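4.2 Your first tidying task in Vunesum

Sorting blocks onto mats is the tabletop cousin of clearing a kitchen bench, and it's a great place to start!

1. Open Kistasard and load the sorting table.
2. Type a colour rule, e.g. magenta cube to magenta mat.
3. Set the run count to 300 and press Start.

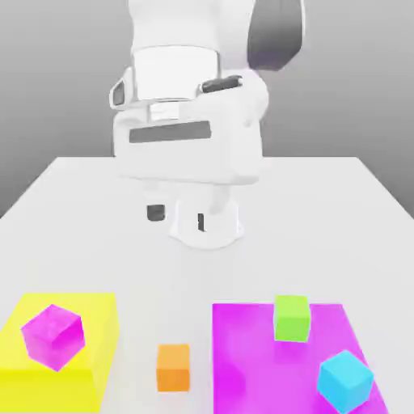
Note: a cube hanging over a mat's edge counts as a miss unless Loose Placement is on.

Caution: don't move a good score straight to a real arm. Laundry and dishes are still a fair way off, but every run gets us closer.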